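Brosska Kitchen Arm: Set-up Guide
Section 6. Racking plates

6.1 What the arm can do at present
The arm can place dry, rigid plates in a slotted rack, one at a time. It cannot wash plates or judge whether they are clean. Cups, cutlery and glass must still be put away by hand.

6.2 Preparing the task
1. Set the rack against the wall, with its long side parallel to the wall.
2. Stack no more than 2 plates in front of the rack.
3. Clear other items from the table.
4. Select PLATES on the Prullero panel and enter task code 614.
5. Stand clear and press START.

Note: Plates of plain, differing colours are found more reliably than patterned ones.
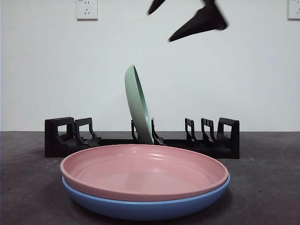
Caution: Do not reach into the working area until the panel shows IDLE. The arm may move without warning between plates.

6.3 If a plate is missed
The arm will try again twice and then stop. Move the plate by hand and press RESUME. Frequent stops are to be expected with this release, and the task should not be left unattended.

Issued 30 June 2022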